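Print this page | E-mail to a friend

Cleaning headphones and ear cushions

Ear cushions pick up skin grease, hair products and dust, and most people leave them until the covering starts to peel. A wipe once a week in summer and once a fortnight the rest of the year is enough for a pair in daily use.

What you need: two soft cloths, a dry toothbrush, washing-up liquid, cotton buds and 200 ml of lukewarm water.

Unplug the cable or switch the headphones off first. If the cushions come away, take them off. Some twist, some pull straight out of a groove, and a few are glued and should be left alone. Look it up before you tug.

Put one drop of washing-up liquid in the water, wring the cloth out hard and go over the padding. Faux leather wants a light hand, as rubbing lifts the top layer along the creases. Follow the seams with a cotton bud, then wipe again with plain water. Leave to dry for up to 3 hours, away from radiators.

Fabric cushions can be washed by hand if they come off. Squeeze them in a towel - don't wring them - and let them dry overnight.

Use the dry toothbrush on the speaker mesh, holding the cup face down so the dust falls out. No water here at all.

Avoid surgical spirit on soft coverings. It dries them out and they crack within months. It is fine on a bare metal slider.

Hard plastic headbands can take a slightly wetter cloth. Moulded shapes and raised trims hold dust where two pieces meet, and a cotton bud gets into the corners.

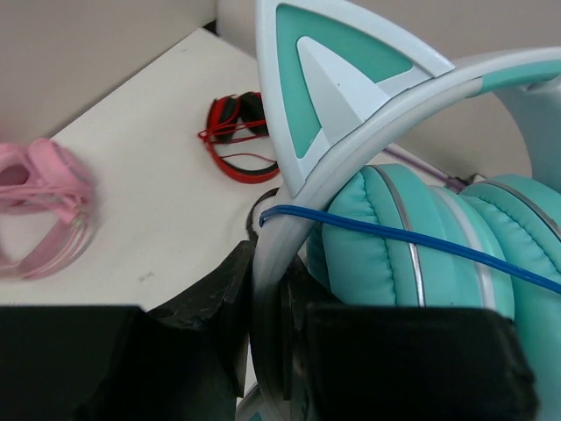
Shahram Esfahani: I'd add baby wipes to the list of things to avoid. They left a sticky film on my cushions and it took three goes with soapy water to shift it.

Comment: Does the washing-up liquid method work on velour? Mine go flat after washing.

Comment: Velour is fine, just brush it up with the toothbrush while it's still a bit damp. Replacement pads for my old pair were out of stock all October so I've had plenty of practice.

Contact Skenville Home Tips | Copyright Skenville | Back to top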